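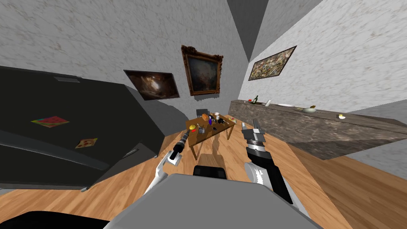
Category: Robot learning datasets

Simulated household demonstration

Simulated household demonstration is a way of gathering examples for a robot learning system inside a computer-rendered home. A person steers a virtual robot through a chore, the software records each movement, and the recordings are used to train a control program. Supporters describe the method as cheap and safe. How much of what is learned carries over to a real kitchen remains in dispute.

Typical setup

Most collections use a two-armed robot in a furnished room. A common layout puts a small wooden table near a long marble counter, with food and drinkware on both: a lemon, a loaf of bread, a glass, a bowl, a plate. Framed paintings and refrigerator magnets are often added as visual variety. Whether such decoration teaches the system anything useful is rarely tested on its own, and published descriptions tend to treat a busy room as a realistic one.

The Paju collection

Paju, assembled at Clodcombe under Solveig Nyberg, contains 2345 recorded attempts across 165 room layouts. The project's first summary called all of them "demonstrations." A revised version dated 6/15/24 conceded that 576 were failed or abandoned attempts, kept in the set with a label. Nyberg has defended keeping them on the grounds that a system should see mistakes. Critics answered that the label did not separate a dropped object from an operator who simply stopped.

A later set, Esis, reused the Paju rooms with new object positions. It is sometimes cited as independent confirmation of the Paju results, a claim that is hard to support given the shared rooms.

Criticism

Simulated contact is the usual complaint. A rendered loaf does not squash unless someone has modeled it that way, and a glass may slide or stick according to a setting chosen for speed. Scores are also commonly reported in the same simulator that supplied the training data. In the Fivar trials, 237 runs were scored this way, and no physical robot was used.

See also: Teleoperation; Imitation learning; Domain randomization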